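Pamusen open day, or how to teach a machine about fridges

Print this page | E-mail this to a friend

I should say at the start that I went along expecting to be annoyed. Hidayah Khoo had the spare ticket and a free morning in March, and she knows I have been rude about robots in this blog before (the post about the car park at Pultby still gets angry letters). "Come and see how it's really done," she said. So I did, and I was less annoyed than I had hoped to be, though I've come home with plenty of questions that I didn't get proper answers to.

Pamusen have the upper floor of a building behind the Berniver depot. You sign a sheet, you get a sticker, and you are given coffee in a paper cup which is too hot to hold for the first half of the talk. The talk began at ten and was mostly slides. There was a rising line on nearly all of them. I have sat through a lot of rising lines in my working life, at firms that are no longer with us, and I have learned to look at the bottom of the slide to see what is being measured. Twice there was nothing written there at all. When a man in the second row asked what the line stood for, he was told it was "general ability", and the next slide came up rather quickly.

The claim, as far as I could follow it, is this. In a few years there will be a machine in your kitchen that fetches, carries, wipes and puts away. It won't need a program written for each job, the way a factory machine does. It will have picked up the knack from people doing those jobs over and over while holding a gripper with a camera on it, so that the camera sees the job much as the machine would. That last part I found quite sensible, I must admit. If you want to know how a door is opened, watch somebody open a door.

What I can't get past is how much opening of doors it seems to need. I asked how many goes it took to learn one small task. "It depends" was the answer. I asked what it depended on, and got a long reply about variety: different rooms, different light, different fridges. Very well, but my own nephew learned to raid a fridge at the age of two, with one fridge and no variety whatever.

We were split up after the talk and taken through in groups of ten, with five minutes allowed at each stop. I don't think five minutes is enough to judge anything. It is enough to see a thing go right, or to see it go wrong and be told that it usually goes right. Hidayah thought this was unfair of me. She pointed out that nobody at the last motor show let us take the engine apart either.

The first stop was a film of a robot folding a towel. It was a very good towel by the end. It was also a film, and when I asked whether it had been speeded up the young woman went and checked, came back, and said yes, four times. I give her full marks for checking. I'd give Pamusen more marks if it had been printed on the screen.

The second stop was the fridge job, and I liked this one best, for there was no film and no rising line. It is slow, fiddly, rather dull work done by people, and they let us stand there and get in the way. I asked one of them whether it got boring. He said his wrists got tired before his mind did. I noticed that the gripper is a bulky lump of a thing compared with a hand, and I wondered how it would get on in my fridge at home, where you have to move the mustard to reach the milk and the milk to reach anything else. A shelf with nothing on it is a kind sort of shelf. I was told that crowded shelves would "come later". So much comes later with these people.

I asked about the cost as well, and was pointed to a leaflet. The leaflet has a picture of a smiling family on the front and no prices in it. It does have an address you can write to, and I have written. If they reply I will put it up, and if it's a decent reply I'll say so.

Would I have one in the house? Not at present. I would want to see it put away a week's shopping on a bad day, with the bags split and the cat underfoot, and I would want to see it done in front of me at normal speed. Hidayah says she'd take one tomorrow if it did the ironing. It doesn't do the ironing. That was another one for later.

The fridge stop, for those who asked:

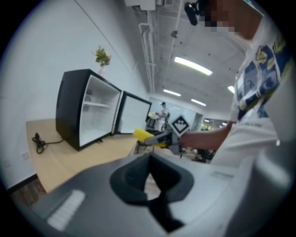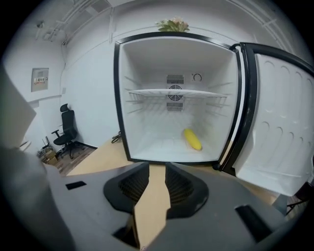
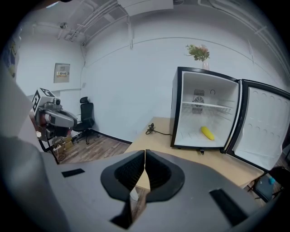 Sutrisno Liew wrote in to say that I have been too hard on them and not hard enough in the right place. In his view the slowness doesn't matter, as a thing only has to be learned once and can then be copied to every machine they sell. What he would have asked is who comes out to mend it when it drops a jar of beetroot into the works, and whether that person lives within an hour of you. He had a dishwasher that was out of action from one Christmas nearly to the next for want of a hinge. I hadn't thought to ask about repairs, and there is nothing on them in the leaflet, so I've sent a second letter after the first.

Search this blog Enter words Go

Contact me | Copyright remains with the author | Back to top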